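Frequently Asked Questions – Gosmont Small Company Income Fund

Last updated Aug 4, 2018

What does the fund invest in?
The fund holds shares of smaller companies that pay a regular dividend. At the last count it had 91 holdings. No single company may make up more than 3% of the portfolio at the time of purchase.

Who manages it?
Orla Ó Flaithearta is the lead manager. Ultan Ó Néill covers industrial and consumer stocks and steps in when she is away. Both work for Cronin, the fund's adviser.

Is this an index fund?
No. The managers pick the stocks. For comparison, results are shown next to the Larkeck Small Dividend Index, which tracks 1,929 companies. You can't invest in the index directly.

How often are dividends paid?
Every quarter. You can take the payment in cash or have it put back into the fund. If you don't choose, it is reinvested. You can change your choice online or by mail, but allow 3 business days before the record date.

When are capital gains paid out?
Once a year, if there are any. The fund's tax year ends on October 31 and the payment comes after that. An estimate is posted on this site first.

Can the share price go down?
Yes. Small company shares can move a lot in a short time, and dividends can be cut or stopped. You could get back less than you put in.

Can I hold the fund in a retirement account?
Yes – traditional and Roth IRAs are both accepted. Rollovers from a workplace plan need a separate form, which Drarstead Shareholder Services will send you.
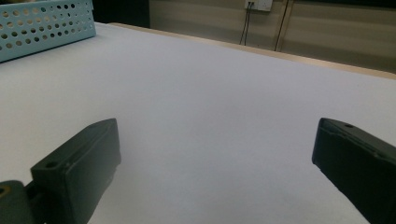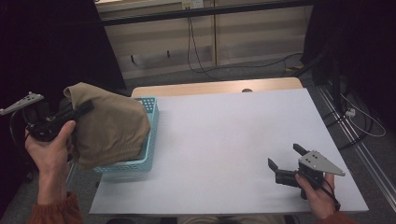 Khaki clothing on a white table

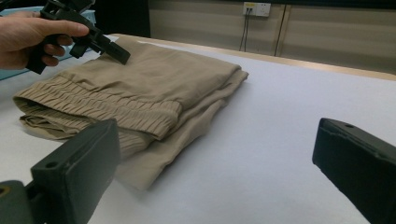
How do I sell my shares?
Log in to your account or call Drarstead before the market closes to get that day's price. Orders that come in later get the next day's price. The money is sent to the bank account we have on file. If you changed your bank details recently, we may ask for a signed form before we send it – the form is under Account Documents.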